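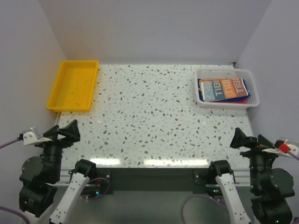 I have a theory that most of us own too many containers and use too few of them. I said this at dinner in September and got some looks, so let me make my case properly.

My own place used to be full of bins with lids, bins inside bins, a whole tower of them from Plostach that I bought in one go for $138 (I know, I know). Everything went in, and then I couldn't find a dish towel to save my life. These days I'm down to open trays and baskets, the plain plastic kind, and I'm never going back!

The trick, if it even counts as one, is no lids. A shallow tray in a loud color is the best thing you can put on a table. Yellow is perfect. You see it from across the room and you drop the cloth in it, done. Mesh baskets are my other favorite, because you can see through the sides and they'll take books one week and linens the next without complaining. Picture books are terrible on a shelf anyway, all different heights and sliding around. Lay them flat in a basket and they behave.

My sister-in-law swears by the Bravby system, where every single thing gets folded into thirds and stood on end like a file. It looks gorgeous in her drawers. I lasted 6 days. I'd pull one napkin out and the whole row would flop over, and I'd stand there at breakfast refolding napkins like I was on the clock.

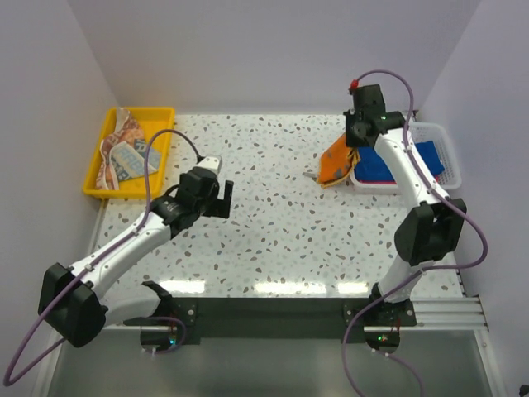 Do cloths really have to be folded before they go in a tray?
Only the ones you care about. Fold the good ones and lay them on top, and let the rest land however they land.

I realize some people find a rumpled cloth upsetting. Fine, fold it! But please don't buy another box for it. Give it one tray, leave the tray where your hand already goes, and go do something more fun with your Friday night.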